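Chapter 7
Scheduling a Season

A sports league is a list of matches before it is anything else. Someone has to decide who plays whom, on what day, and at which ground, and that decision shapes nearly everything that follows: travel costs, ticket sales, rest days, and often the final table. This chapter looks at how fixture lists are made, what makes a list fair, and why two lists with the same teams and the same dates can produce very different seasons.

We begin with the simplest case, the single round robin. Each team meets each other team once. If there are n teams, the number of matches is n(n − 1)/2. A league of 20 teams therefore needs 190 matches, and a double round robin, with one home and one away match for each pair, needs 380. The arithmetic is easy. Fitting the matches onto a calendar is harder, and most of the chapter is spent on that.

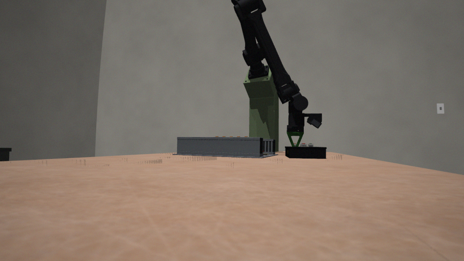 Suppose the league has an even number of teams. In each round every team plays, so the single round robin can be finished in n − 1 rounds. With an odd number of teams, one team must sit out each round, and n rounds are needed. The team that sits out is said to have a bye. Section 7.2 gives the circle method, which produces a complete list for any number of teams and can be done by hand with a pencil and a sheet of paper.

A list made this way has every pair meeting the right number of times, but it says nothing about where the matches are played. Home advantage is real in most sports, and clubs care about the order of home and away matches as well as the total. Two home matches in a row, or two away, is called a break. Section 7.3 shows that a single round robin with n teams, where n is even, must contain at least n − 2 breaks. No scheduler can do better.

We will return several times to the Anard League, a cricket competition with eight clubs spread over three river valleys. The clubs at Zulau and Fladus share a ground, so they can't both be at home on the same day. The ground at Zulau holds 4,000 people and the one at Lục holds 3,000 — hold on to those two numbers, as they are used in the exercises on gate income. Note that the Zulau ground is the shared one.
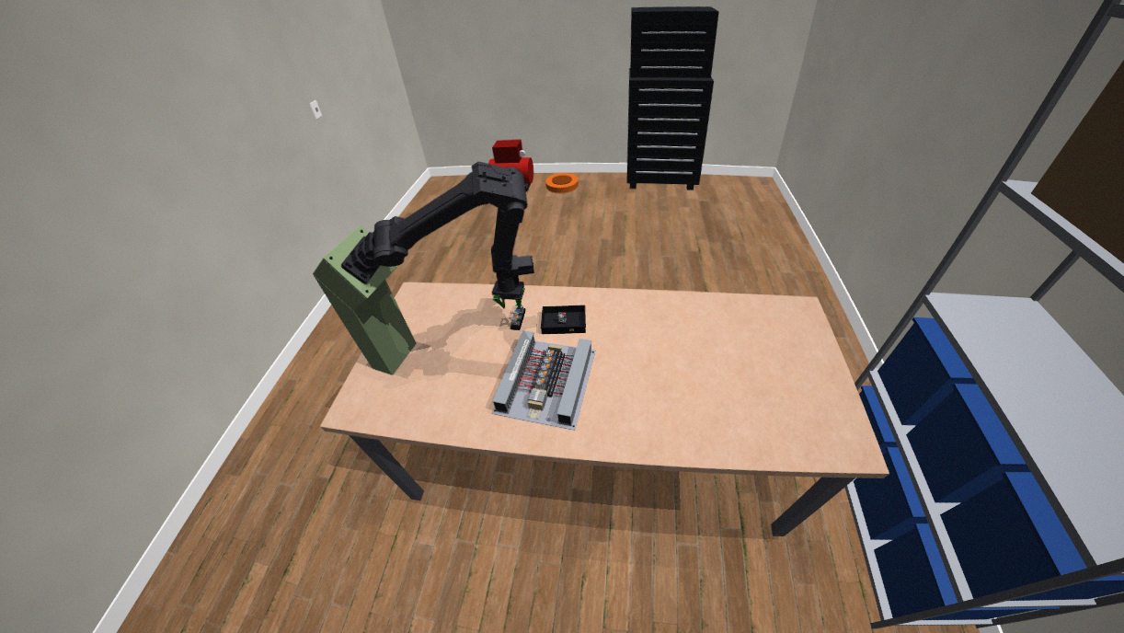 Figure 7.1. Work table with green pedestal and black robot arm.

Shared grounds are one kind of constraint. Others come from outside the sport. A road may be closed for a spring market in April, a broadcaster may want one match moved to the evening, or a pitch may need a week of rest after heavy use. It helps to sort these requests into two groups before any work is done. A hard constraint must be met or the list is no good. A soft constraint should be met if possible, and breaking it carries a penalty. The scheduler then looks for a list that meets all the hard constraints and has the lowest total penalty.

Travel is usually the largest soft constraint. In the Anard League's first season, the club at Lục traveled 1,854 miles under a list drawn up by lot. In Section 7.5 we rebuild that list, grouping away matches in the same valley on neighboring days, and compare the two mileage totals. Grouping has a price, though — it creates more breaks, and the reader will have to decide how many are worth accepting. 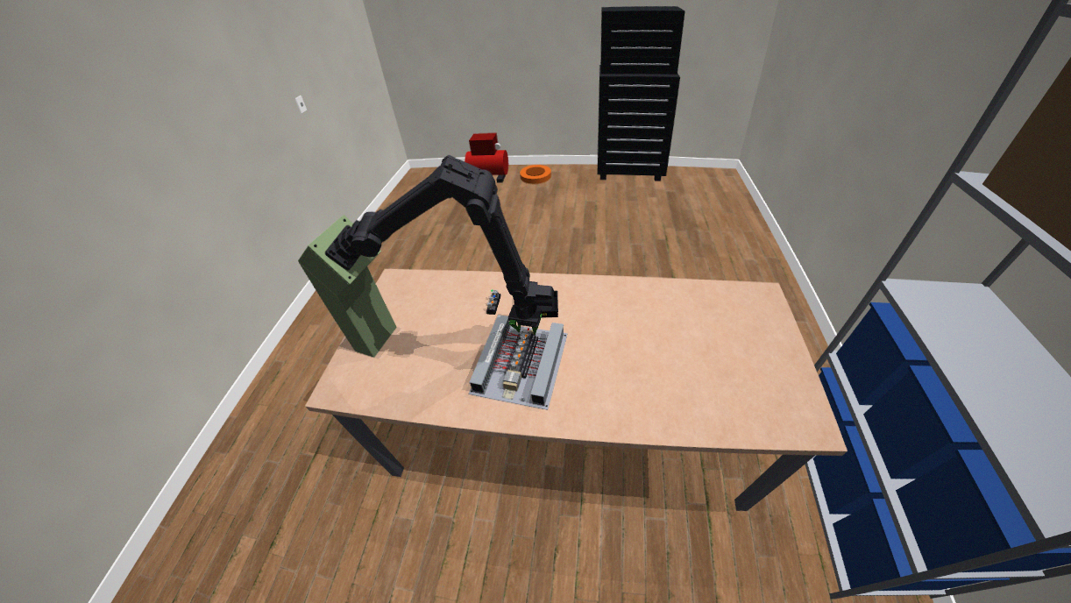 Figure 7.2. Robot arm mounted at the left end of the table.

Rain matters too, and in cricket more than in most sports. A washed-out match may be replayed, shared, or dropped, and each rule has its own effect on the table. Section 7.6 covers reserve days and explains how to leave room for them without stretching the season past its closing date.

Before you start, you should be comfortable with counting pairs (Section 2.4) and with reading a results grid (Section 5.1).

Terms used in this chapter
round robin
bye
break
hard constraint
soft constraint
reserve day

7.1 Counting matches and rounds

Take four teams and call them A, B, C, and D. Write down every pair once: AB, AC, AD, BC, BD, CD. There are six pairs, so there are six matches in a single round robin. Each round uses up two of them, and three rounds complete the list.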